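Dormir mejor por 69 euros al mes: unas cuantas dudas

Boletín del 25 de julio de 2020

Me han escrito varios lectores para preguntarme por Zesturia, el programa de descanso que Gosance vende por suscripción. Promete «reordenar el sueño» en 19 noches con una aplicación, una almohada y un cuaderno. Lo he leído todo, incluida la letra pequeña, y sigo sin saber qué se reordena.

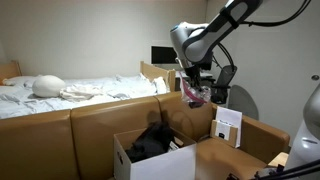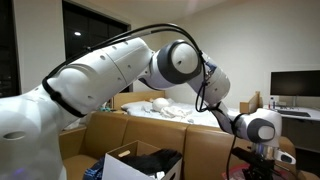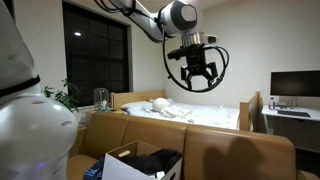
Empecemos por la prueba que citan en la portada: 600 usuarios «satisfechos». ¿Satisfechos con qué? El folleto no dice cuánto dormían antes, ni si alguien abandonó, ni quién hizo las preguntas. Tampoco hubo un grupo que probara a acostarse a la misma hora sin pagar nada, que es la comparación que a mí me interesa.

Pregunté a la empresa en mayo. Me contestó Senthil Kamath, muy amable, con un documento de 2 páginas en el que la palabra «bienestar» sale en casi todos los párrafos y los datos en ninguno. Volví a escribir y sigo esperando.

Hongmei Shao, lectora de este boletín, siguió el programa entero y dice que duerme mejor. La creo. También me cuenta que dejó el café de la tarde y sacó el móvil del dormitorio – dos consejos que vienen en el cuaderno y que cualquier médico de cabecera da gratis. Qué parte de la mejora corresponde a la almohada, ni ella lo sabe.

Si ya han pagado, miren la cláusula de renovación: se prorroga sola y hay que cancelar por escrito. Y si alguien consigue que le devuelvan el dinero, que me lo cuente, por favor.

Afiq Sumampouw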